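Applies to: slotted box with pivoting or sliding wooden lid, 6 mm stock. Page maintained with the Leone box plans. Last revised in May.

# Fitting and adjusting a slotted lid on a small wooden box

This page covers the lid only. Cutting and gluing the box body is covered in the Manerness body sheet, and the felt covering has its own page. The lid described is a flat panel with rounded corners, one long slot for posting discs or tokens, and a small round knob. It should slide aside under light pressure and stay where it is left.

## Before you start

You will need:

- the finished box body, glue fully cured
- one lid blank, 6 mm thick
- 180 and 240 grit paper on a flat block
- a pencil, a square and a steel rule
- a cup or jar for the hand tools, so they stay upright and off the work
- a light-colored board to work on, large enough for the body and the lid side by side

The light board matters more than it sounds. Gaps under a pale lid are hard to read against a dark bench, and dust shows up sooner on white.

## Step 1: Check the rim

Set the body on the board and lay the rule across the open top, first along each wall, then corner to corner. Any rocking has to come out now. Tape a sheet of 180 grit to a flat surface, turn the body upside down, and move it in a figure eight until pencil marks on the rim disappear evenly. If one outer wall is already painted or covered, mask it before sanding.

## Step 2: Mark and cut the slot

The slot is 70 mm long with rounded ends. Drill the two end holes first, then saw between them and clean up the edges with paper wrapped around a thin stick. Keep the slot parallel to the long side of the lid. Width depends on what will go through it. Cut for the thickest disc in the set and add 1 mm of clearance.

## Step 3: Fit the knob

Place the knob to one side of the slot, near its midpoint. Closer to a corner, the lid tends to twist when pushed. Glue it, wipe off the excess, and leave it for 60 minutes before handling.

## Step 4: Test the slide

Put a small metal weight in the box so the body does not travel with the lid. Push the lid sideways from near the knob until part of the interior is open, then let go. The lid should stay put without tipping. 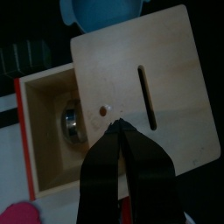

## Step 5: Correct the fit

If the lid drags, find the high spot before removing any material. Rub soft pencil on the rim, slide the lid back and forth a few times, and look at the underside. Dark streaks mark the contact points. Sand those with 240 grit only, a few strokes at a time, and test again.

If the lid tips, too much of its weight is past the rim. Mark a stop line on the underside at the point where it starts to drop, and glue a thin strip just inside that line. The strip must clear the inner wall when the lid is closed.

## Step 6: Check the other openings

Some versions of the box also have a round hole in one face. On a body covered in red felt or foam, trim the covering back to the wood around the hole. Use a fresh blade and cut from the outside in.

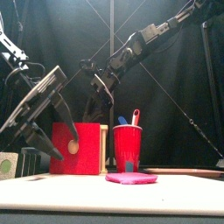 Loose fibers left at the edge will catch on pegs and slowly pull the covering away from the body. A thin line of white glue run around the cut with a toothpick is enough to hold them. Let it dry clear before using the hole.

## Step 7: Test with discs

Stand a disc on edge, lower it through the slot, and release it. Repeat with the slot turned a quarter turn, then with the box upright on its end if it will be stored that way. A disc that hangs at the rounded end of the slot usually means a ridge was left between the drill hole and the saw cut. Two or three passes with the sanding stick will take it down.

Finish with one thin coat of wax on the rim and the underside of the lid. Do not wax inside the slot – it collects dust there and narrows the opening.

Parts: lid blank is Plamura item 459. The Wetolville blank also fits, but its corners need more rounding. 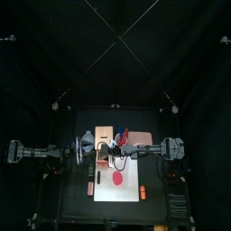 ## Comments

**Wetolville workshop:** We skip the wax on the rim and use it on the underside only. With both surfaces waxed, our lids slid open whenever the box was carried at an angle. One coat on the lid was enough, and the discs went through the same as before.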